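Dedance opens sign-up for July desk clearing weeks in Kustel

For immediate release

KUSTEL - Dedance, a small company that helps people put their homes and work rooms in order, today opened sign-up for its July desk clearing weeks. The program is made for people who work or study at home and whose desk has slowly become a second kitchen shelf.

In this program, 40 households in Kustel will get two home visits from the Dedance team. Each visit takes one afternoon. On the first visit, the household and the team take every object from the desk, put it into groups and decide where it should live. On the second visit, 19 days later, they look together at what has come back.

Dedance started its work with kitchens and entrance halls. Last year the company asked its customers which surface at home gives them the most trouble, and 1591 answers came in. The desk was named more often than the kitchen counter, which the company did not expect. Many people wrote that the papers are easy for them, and that the difficult part is everything that a person drinks from.

"A cup comes to the desk in the morning and it stays there," the company said. "Then comes a second cup, then a bottle for water, then a bottle which is almost finished but not fully finished. Our customers are not lazy people. They are in the middle of work, and the kitchen is one room too far."

The back corner of a desk receives special attention in the program. Tall things go there first, and after some weeks they make a wall, with small things hidden between them.

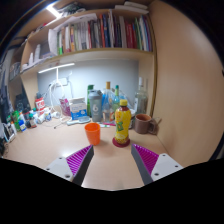 Cups, bottles, a box and a pouch share the back of a wooden desk. Photo: Dedance

The method used at the visits is called Cuven, and it is simple on purpose. Objects are put into four groups: in use today, in use this week, belongs to another room, and finished. Bottles are checked one by one. A bottle with some liquid left inside goes to the kitchen and the household decides there, with the sink near. Empty bags and old boxes go directly to recycling or trash. One cup and one bottle may stay on the desk, and Dedance recommends a coaster under whichever of them is used more.

Small flat things are treated separately. Lids, pens, pouches and similar items are put on a tray, and the tray must be empty before the visit ends. The team does not throw away anything without a yes from the household - this rule has been the same since the first day of the company.

The storage part of the program is prepared together with Yeon, a furniture workshop also located in Kustel. Yeon has made a narrow shelf, 25 centimeters deep, that can stand beside a desk and hold the mugs and bottles which people really want to keep near. Every household in the program can borrow one shelf until the second visit. After this they can return it or buy it at a lower price. No household is obliged to buy.

Dedance did a short test of the program in the spring, in homes of former customers. The company learned from it that the visits should be in the afternoon, when the desk looks as it looks on a normal working day. In the morning tests many people had cleaned before the team came, and there was little left to sort. For this reason Dedance kindly asks all participants not to prepare the desk.

Sign-up is possible at the Dedance office in Kustel or by phone during office hours, and it closes on Friday at 6 p.m. Participants must be adults and must have a desk or table which they use for work or study on most days. Shared desks are also welcome, but then all users should be at home for the first visit. If there are more sign-ups than places, the places will be given by drawing lots.

About Dedance
Dedance offers home visits, short courses and printed guides about order at home. Its office is in Kustel. Cuven is the name of its sorting method, which is used in all its programs.

Press contact: Dedance press office, Kustel. Photos for print are available on request.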